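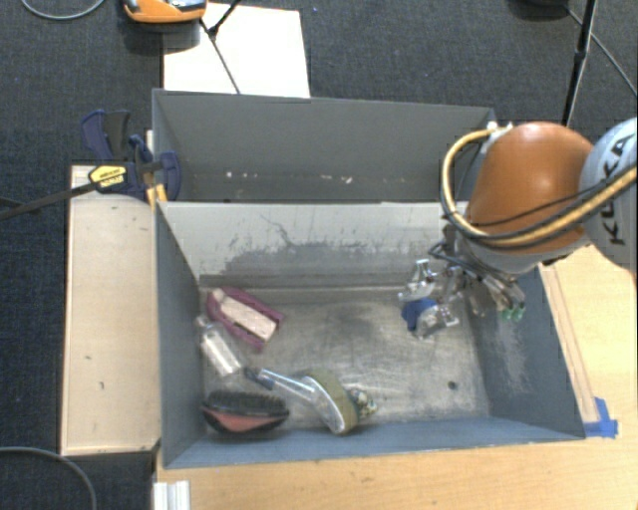
Sorting the small stuff from under the sinks

2025-06-23
By Aoife Rafferty
3 comments

I have been putting off the bathroom and kitchen cupboards since October. Every drawer had turned into a place for things with no other place. Last week I finally started, and metal bins are what made it work for me. You can drop anything in them, and a scratched floor doesn't matter.

Brushes were the worst category. A hairbrush and a long-handled scrubbing brush have nothing to do with each other, but in my house they always end up together. Now hairbrushes go upstairs and scrubbers hang on a hook by the kitchen sink. The kind with a clear handle and a curved head is my favorite for pans - it reaches the corners without soaking my sleeve.

Small clear bottles are next. If there is no label and I can't say what was in it, it goes out. I kept two for travel.

Then there are the odd pieces, like anything purple with a raised rim that I bought on sale and used once. I gave myself one shelf for those. When the shelf is full, something has to leave.

My neighbor Krisztina Bakos came by and took a bag of spare sponges for her place on the coast, so that helped. I spent $50 on hooks and shelf liner from Flivell, and the liner is already curling at one end. I still have the hall closet to do.

Shares: 100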